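Lurnska Home Storage Support
Home | Shop | Spare lids | Help centre | My tickets | Sign in

We use cookies to keep you signed in and to remember your cart. Accept | Manage settings

Ticket: Lid won't stay sealed on clear food container
Status: Closed
Product area: Food storage, lids and seals

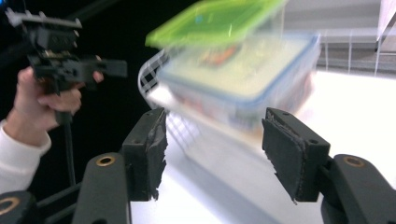
Attachment 1: container with the green lid, white wire basket beside it.

Customer, first message
I bought a set of 3 containers from your Tamovville store in March. Two of them are fine. The one with the lime-green lid won't stay shut. I press it down all the way around, it feels closed, and by the time I've put it in the fridge one corner has come up again. Soup got into the crisper drawer. The lid has been through the dishwasher, always on the top rack. Photo attached, sorry if it's not much help for the seal itself.

Support, reply
Thanks for the photo. It's too blurred for us to check the seal, but we can see the green lid sitting at an angle and the blue rim along the top of the walls. Please try the following with the container empty:

1. Wash the rim and the underside of the lid in warm soapy water. Run a cotton bud along the groove.
2. Dry both parts fully.
3. Set the lid on a flat counter, top side up, and press each corner. Note any corner that rocks.
4. Swap lids with one of the good containers of the same size and see if the problem follows the lid or the base.
5. Put in 200 mL of cold water, close it, and tip it over the sink.

Customer
Did all of that. There was some dried sauce in the groove, which I hadn't noticed. Cleaned it out and it still leaks. One corner rocks on the counter. With the lid from another container on the same base, no leak at all. With the green lid on the other base, it leaks from the same corner of the lid.

Support
That points to a warped lid - the base is fine to keep using. Do you fill it while the food is hot and close it right away?

Customer
Usually, yes. Leftovers go straight in from the pot.

Support
Please let food cool with the lid resting loosely on top, then close it. Closing on hot food pulls the lid inward as it cools and can bend the corners over time. We don't suggest trying to flatten the old lid in hot water. It may look straight for a day or so and then lift again.

We've ordered a replacement lid, no charge. It ships from the Trollier warehouse. You don't need to return the old one.

Customer
New lid arrived. Did the water test 3 times and no drips. It's a bit stiff to close on one side - is that normal?

Support
Yes, a new seal is stiff at first. Start at the back edge and work toward you. If it's still hard to close after a couple of weeks, reply here and the ticket will reopen.

Customer
Will do. You can close this.

Resolution: Warped lid replaced. Base kept.

Related: Cleaning the lid groove | Ordering a single lid | Dishwasher and freezer use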